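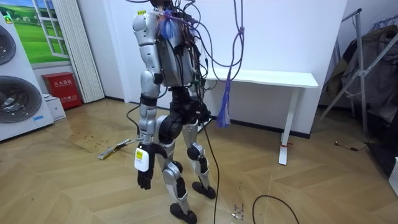
October, by a staff writer on the tooling desk

Most of the software written for walking robots is never run on a walking robot. It is run in a simulator, passed round in a merge request, run in the simulator again, and then put on the machine by whoever has a free afternoon. I have worked on control and logging code long enough to think this order of things is wrong, and that the part we treat as an afterthought -- the tools that tell you what the machine did and when -- ought to be built first and paid for properly. A simulator has no weight of cable on its shoulders. A humanoid on a bench test often does: a thick spill of black leads over the chest and back, one long one running from the hip down between the legs and off across the floor. None of that is in the model file. All of it is in the data, if you have kept the data.

I should say where I'm coming from. I maintain a logger called Grollgate. It records joint positions, commanded torques, contact estimates and the planner's state, and it stamps everything against one clock. It isn't clever. People ask for clever things to be added to it about once a month and I mostly turn them down. My view of what the field needs is coloured by that, so allow for it.

Take the common case. A gait works in simulation. On the machine it drifts to one side. The first person to look says the ankle gains are too low. The second says the state estimator is lagging. The third says the floor is different from the floor in the model, and it always is. Each of them changes something, and after a couple of days the drift has gone and there are three changes in the branch. Two of those changes did nothing. They stay in for years. I've opened controller files with filter constants that had a comment beside them saying "don't touch", and when we traced one of them back it had been put in to cure a fault in a cable that had since been replaced.

With a proper record, the argument takes an hour. You line up the commanded foot position with the measured one, you look at the delay between them, and you can see whether the estimator was late. On the last platform I worked with, the delay between the camera message and the footstep planner reading it was 71 milliseconds on a good run. On a bad run it was about 300. The planner had been written for the good run. Everybody had been tuning gains.

The delay was not in anybody's code, in the sense that no function was slow. A message queue was set to keep old images when the reader fell behind, so the planner was handed pictures of where the robot used to be. It took one line to fix. Finding it took nine days, and for eight of those we were not logging the queue.

I hear three objections to spending more on this. The first is that logging costs processor time, and the control loop can't spare any. That was true once. It's now mostly a matter of how the logger is written. If it allocates memory inside the loop then yes, it will hurt you, and you should throw it out. If it writes to a fixed buffer and lets another process empty the buffer, you will struggle to measure the cost.

The second objection is that learned controllers make the whole business out of date. You train a policy, it takes in joint readings and gives out joint targets, and there's nothing inside to inspect. I think this gets it backwards. When there was a hand-written planner you could at least read it. With a policy, the inputs and outputs are all you have, so you had better have every one of them, on the same clock, with the version of the weights written in the header. We had two policies on disk last spring with the same file name. One was fine on a flat floor and the other stamped its feet. Half the team formed an opinion of the wrong one.

The third is the one I have most sympathy with. It's that tools are dull and nobody gets promoted for them. Planning papers get read, and a log viewer gets a shrug until it breaks. Prustach, the viewer a lot of small labs use, was for a long while kept alive in the evenings. When it stopped opening files larger than 2 gigabytes, people started trimming their logs to fit. They cut the beginning of each run, the standing-up part, as being uninteresting. For a legged machine the standing-up part is where you find out that a joint offset is wrong.

What would I do with the money? I'd start with clocks. Most of the machines I have been let near have at least two, one in the motor controllers and one in the main computer, and they don't agree. Sqalli's middleware handles this reasonably well and most home-grown setups do not. After clocks I'd pay someone to write replay: the ability to take a recorded run and feed it through the current code at the current speed, so that a change to perception can be judged on the fall that happened on Saturday without making the robot fall again. Replay won't tell you what the robot would have done next, as the recorded joints won't respond to new commands. It will tell you whether your estimator now sees the slip, and that's often the question you had.

Then I would write down the physical setup with each run. I mean in a text field, by a person. What floor it was. Whether the tether was on, and which side it left the body. Which shells and covers were fitted and which were off, as they change the mass a little and someone will want to know. Nustska, a firm I did some contract work for, made this field compulsory and for the first fortnight people typed a full stop in it to get past. After that they began typing sentences, mainly because they had been caught out by their own full stops.

I don't expect any of this to be popular with people planning budgets. Simulation time is easy to buy and easy to report on. But if a team asked me what to do before hiring another controls engineer, I'd tell them to open the log from their last fall and see how far they get.

Comments

kneebend
The queue thing happened to us with lidar instead of cameras. Same setting. I'd add that the default in most middleware is the wrong one for control and the right one for recording, so people copy it from the recorder config.

tomato_frog
Not convinced on the cost of logging. Fine on a desktop-class machine. On the small boards we fly with, the disk writes alone cause trouble, buffer or no buffer.

m.p. in Leeds
We do the text field. Ours has "tether left, kitchen floor" in it for most of a year.

loopgain
Agree with nearly all of it, but you skip over simulated cables. You can model a tether badly as a constant side force at the hip and it still catches a lot. Worth an afternoon.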